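Rippled Cups, Straight Answers: A Small Gallery
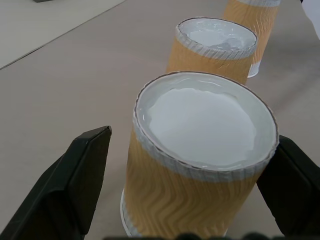
Three paper cups, rims down, with the corrugated sleeve showing on the nearest one.

I have been asked to like ripple cups for years now, mostly by people who sell them. When the Omham coffee room in Plellside changed over to them in February, I was told they would keep fingers cool, stack neatly and look better on the counter. I agreed to put a few notes on this page. I did not agree to be impressed, and Apolinar Ventura, who placed the order, knows that.

The sleeve
Tan corrugated cardboard, with ripples that zigzag their way down the side. It does look nice in the light, I'll give it that. Apolinar says the ridges hold air and the air does the insulating. Maybe so. I have held a plain cup with a paper napkin around it and suffered no lasting harm.

The base
White, round and slightly sunken. Turn a cup over and this is the part that collects whatever drips from the one you just rinsed your spoon over. At home I stand mugs upside down too, but mugs have weight. A paper cup goes over if somebody opens the door with any enthusiasm.

The collar
A crimped white band sits between the base and the sleeve. I took it for decoration. Mieczysław Grabowska thinks it gives the bottom some stiffness, and he may be right, though he also thought the old sugar dispenser could be repaired.

The mouth
The cup is widest here, so upside down it stands on its broad end. A bit of the plain white inner cup shows past the lower edge of the sleeve. Nice enough to drink from. My complaint is with the lids – we have 2 sizes in the drawer, and the one that fits is always at the back.

The tabletop
Pale beige. Every coffee ring in the building will show up on it sooner or later, and no cup on the market is going to fix that.

The cost
The first carton held 400 cups and lasted us almost 3 weeks. Cieślak, our old supplier, charged less for the smooth ones, and you could always double them up. Apolinar's reply was that doubling up uses two cups, so where is the saving? I asked to see the arithmetic. I am still waiting for it.

More to come when the Ploltivness samples arrive. They are supposed to have a "next generation" sleeve, and I would like to know what was wrong with the last generation. If you have strong feelings about lids, leave a note by the kettle.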